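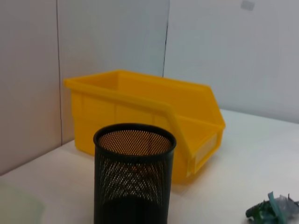 How Small Things Get Sorted

Every day, factories make huge numbers of small parts: screws, washers, springs, buttons, beads and clips. Most of them look very much like one another. If they were all tipped into one heap, a person looking for a single type of screw would spend most of the working day searching. Sorting is the job of splitting a mixed heap into groups, so that each group holds only one kind of thing.

This page explains the main ways of sorting, how the groups are stored and how people find things again afterwards.

What is a property?

To sort anything, you must first choose a property. A property is something about an object that you can check. Size is a property. So are weight, colour, shape, and what the object is made of.

Some properties are easy to check by eye. You can see at once that one button is red and another is blue. Other properties need a tool. Two steel balls may look the same size, but a measuring tool called a calliper can show that one is slightly wider.

Some properties are poor choices. "Nice" is a poor property for sorting because two people may disagree about which buttons are nice. A good property gives the same answer whoever does the checking.

Sorting by size

The oldest tool for sorting by size is the sieve. A sieve is a tray or drum with holes in it. Small objects fall through the holes and large objects stay on top.

One sieve makes two groups. To make more groups, sieves are stacked, with the largest holes at the top and the smallest at the bottom. The stack is shaken. Each object falls until it reaches a sieve with holes too small for it, and there it stops.

Gravel is sorted in this way. At the Grematton quarry, stone passes over a shaking screen with holes 20 millimetres wide. Stone that falls through is sold for paths. Stone that stays on top goes back to the crusher and is broken again.

A sieve does have a weakness. A long thin stone can fall through end first, even though its length is much greater than the width of the hole. For this reason a sieve sorts by the narrow measurements of an object and tells you very little about its length.

Sorting by weight

Light things and heavy things of the same size can be separated with moving air. A fan blows across a falling stream of material. The light pieces are carried sideways and land further away. The heavy pieces drop almost straight down. Farmers have used this method for thousands of years to separate grain from chaff, the dry husk around each seed.

Water can also be used. An object floats if it is less dense than water, and sinks if it is more dense. Density means how much matter is packed into a given space. Cork is less dense than water. Steel is more dense. If you drop a mixture of cork pieces and steel washers into a bucket, the sorting is finished within seconds.

Sorting by magnet

Iron and most kinds of steel are pulled by a magnet. Aluminium, copper, brass, glass and plastic are not pulled in a way you would notice. At a recycling works, a large magnet hangs over a moving belt. Steel cans jump up to the magnet and are carried away. Aluminium cans stay on the belt and are dealt with later.

Counting without counting

When parts are sorted, someone usually needs to know how many there are. Counting 900 washers one at a time is slow, and it is easy to lose your place. Factories weigh them instead.

Suppose one washer weighs 2 grams. A tray of washers is placed on the scales and the weight of the empty tray is taken away. The weight that is left is 1,800 grams. Divide 1,800 by 2 and the answer is 900 washers.

This only works if every washer in the tray is of the same kind, so the sorting must come first. It also works badly for things that vary a lot, such as potatoes or pebbles.

Storing the groups

Once the groups have been made, they must be kept apart. A closed box keeps things in, but the lid has to come off every time a part is needed. An open box is quicker to use, but another box cannot be placed on top without blocking the opening.

The open-front bin solves this problem. It has a tall back, two sides, and a front that is lower than the rest. When bins are stacked, a gap is left at the front of each one. A hand can reach through the gap without moving the bin above. The front usually slopes, so that the parts are easy to see and easy to scoop out.

Bins of this sort are often made in bright colours. The colour can be given a meaning. In the stores at Naseri, a firm that repairs pumps, red bins hold bolts, blue bins hold nuts and yellow bins hold seals. Workers can walk to the right shelf before they have read a single label.

Labels and codes

Colour is useful, but there are not enough easily recognised colours for every part. The Naseri stores hold 570 kinds of part, and nobody could tell 570 colours apart. Each bin therefore has a code as well.

A code such as C-4-12 is an address. The letter gives the row of shelves. The first number gives the shelf. The last number gives the place along that shelf. The code does not say what the part is. A list kept on a computer matches each code to the name of a part.

Addresses of this kind have one strict rule: a part must go back where it came from. A bolt put in the wrong bin is harder to find than a bolt dropped on the floor.

Which order is best?

Sorting often takes more than one step, and the order of the steps matters. Imagine a bucket of mixed steel screws, brass screws and sawdust. You could pick out the brass screws by hand, then the steel ones, and leave the sawdust. It would take a long time. A sieve removes the sawdust first. A magnet then lifts out the steel. The brass is left behind, and no screw has been picked out by hand.

The usual rule is to begin with the step that removes the most unwanted material for the least work.

Try it yourself

You will need a mixture of dry rice, dried peas and steel paper clips, a colander with holes wider than a grain of rice and narrower than a pea, a fridge magnet, and two bowls. Ask an adult before using kitchen things. Keep the mixture away from small children and pets.

Move the magnet slowly through the mixture and remove the paper clips. Pour what is left into the colander over a bowl and shake it gently. Tip the peas into the second bowl.

Now mix everything again and do the steps in the other order. Write down which order was faster, and where the paper clips ended up when the colander was used first.

Words used on this page

Calliper: a tool for measuring the width of an object.
Chaff: the dry outer covering of grain.
Density: how much matter is packed into a given space.
Property: something about an object that can be checked.
Sieve: a tray or drum with holes, used to separate objects by size.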